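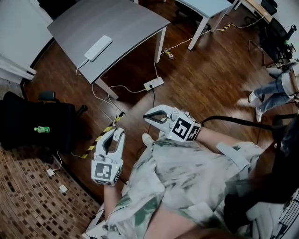
Figure 3. Hand-held grippers with printed marker cubes, one per hand, seen from the wearer's side. A power strip and hazard tape are on the floor.

4.2 The open day at Girkunholm

The study so far had relied on people who were paid to be patient with us. For the open day on September 30, 2019, we handed the grippers to whoever walked up. Visitors sat down, took one in each hand (Figure 3), and were asked to fold a dish towel and put it in a tray. Domenica Fankhauser gave the instructions, which she had rehearsed down to 2 minutes and which most visitors interrupted well before that.

We logged 435 attempts. Two were made by the same small boy under different names and were merged with his earlier ones, leaving 433 for analysis. An attempt counted as complete if the towel ended up in the tray and both marker cubes could be tracked for the whole fold. The first condition gave visitors little trouble. The second gave them a good deal, mainly when they turned their wrists inward and hid the markers against their own sleeves. Our lab members never do this, having been scolded out of it in July.

Questions from the public were noted by Engelbert Frei on the back of the consent forms. The most common was whether the robot was coming later. We had prepared a poster on the Kotenov calibration method and received no questions about it, although one visitor from Gagnon did lean on it.

Two findings bear on the design. Visitors squeezed the jaws much harder than trained operators did, and they kept squeezing after the towel was held. They also treated the cables as a boundary and sat still to avoid pulling them, so their reach was shorter than in the Gomthorpe sessions, where operators stood. The hazard tape on the floor had no measurable effect on anyone's behavior, including ours.

Grip force is taken up again in Section 5. For reach, we repeated the task with standing operators and longer cables, using the same towels, which by then had been washed.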